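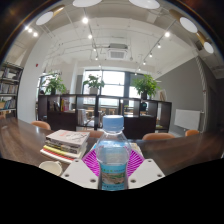 A clear plastic bottle with a ribbed screw cap and a printed label, at a long wooden table.

A plastic beverage bottle is a narrow-necked container used to package drinking water and other liquids for sale in single portions or household sizes. Most bottles for still and carbonated drinks are blow-molded from polyethylene terephthalate (PET), a clear, light polymer that resists breakage. The closure is usually a screw cap made of a different plastic, commonly high-density polyethylene or polypropylene.

Parts

The finish is the threaded opening at the top of the bottle. Its dimensions are fixed when the preform is injection molded and do not change during blowing. Under the threads is the support ledge, a ring by which the bottle is carried through the filling line.

The shoulder widens from the neck to the body. Steep shoulders drain quickly; flatter ones make a shorter bottle for the same volume. The body may be straight or drawn in to form a grip. Horizontal ribs, where present, stiffen the wall against side loads and allow a thinner gauge. The base of a bottle for carbonated drinks is normally divided into feet, while still water bottles often have a shallow recessed base.

Closure

Screw caps carry vertical ribs, or knurling, on the outer skirt to improve grip. Many have a tamper-evident band joined to the skirt by thin bridges, which break on first opening. Cap color is chosen by the bottler and has no standard meaning, although blue shades are widespread on water. Tethered caps, which stay attached to the neck after opening, are required in some markets.

Label

Labels are applied as a wraparound film, a shrink sleeve or a pressure-sensitive sheet. A wraparound label covers a band of the body and leaves the shoulder clear. Landscape artwork is common on water labels, often placed between an upper band with the product name and a lower strip for secondary text. In a study of table water packaging, Laine Butkienė and Tarmo Hunt sorted 1,319 labels by layout and found that over half used a landscape of some kind. The labels came from the Petstead collection, which is arranged by bottler and includes two early series from Narnov.

Use and storage

Bottled water is often set out on meeting and reading tables, where a closed cap limits spills near books and papers. Bottles should be kept upright, out of direct sunlight and away from solvents -- PET is slightly permeable, and odors can pass through the wall during long storage.

Recycling

PET is marked with resin code 1. Caps and labels are separated from the body material by flotation after grinding, as polyolefins float in water and PET sinks.

See also: Blow molding; Preform; Screw cap; Shrink sleeve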